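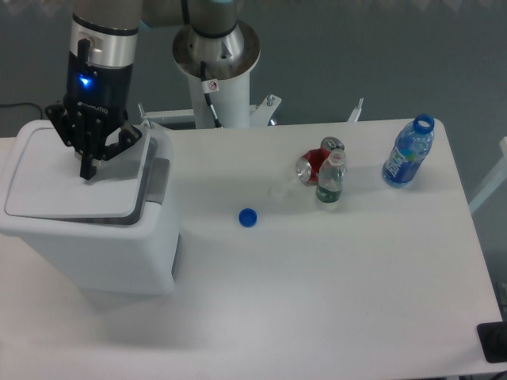
Workshop notebook, Pramville bench, June

Fault: gripper pressed down on the bin lid, protective stop, run lost

Writing this the same afternoon, before I forget the order of things.

We were on the sorting task, the one where the arm has to open the bin, put in the can and the bottles, and close it again. Episode 378 of the planned 440. The morning was good and I had become a little lazy with watching, I must admit. At 14.20 the arm went down over the lid as usual, one finger touched before the other, and it did not stop. It continued to push until the controller gave a protective stop. The bin had moved towards the edge of the table by then.

No person was near. I was at the desk with my hand not on the stop button, and this is the part I am not happy with.

What I checked, in this order:

Arm joints. Moved each one by hand in free drive, no noise, no play that I can feel.

Fingers. Opened and closed them 7 times with nothing between. They meet in the middle as they should. The pad on one finger has a fresh mark, I left it as it is for now.

Bin. The lid has a small dent near the rim. It still opens and shuts, but it needs more force than the other bin from the same box.

Log. The force reading was flat for the whole descent. Not low, but flat, the same number again and again, also after contact. So the program was waiting for a rise in force which could never come. I looked back and the reading froze 2 episodes earlier. Those went well only by luck, as the lid happened to be at the right height.

So the question is why the reading froze. My first idea was the connector at the wrist. I wiggled it with the program halted and the value came back, then I could not make it freeze again — so this is a suspicion and no proof. When the wrist turns far over, the cable is pulled quite tight. The Sedgwick cell had a similar complaint in spring, and there they changed the cable and did not write down if it helped. Please, if somebody remembers, add it under this entry.

The Wukov script should have caught it anyway. It checks that a force value is present, but it does not check that the value is changing. A stuck number passes. I have added a test: if the value is exactly the same for more than one second while the arm moves, it halts and opens nothing. Tested by pulling the plug in slow mode, it halted. Not yet tested at full speed.

Until the cable is replaced:
Descent over the lid at slow speed only.
One person standing at the stop button for every run, not sitting.
No unattended runs, also not "only the last few".

The three episodes with the frozen value are marked bad in the Cluvach folder. Do not delete them, I want to compare the joint currents, maybe we can see the contact there and use it as a second check.

Still to do: order the cable, ask for one with a longer tail. Mark the bin position with tape, so that we can see at once when it has moved. Put the bin with the dented lid aside and label it.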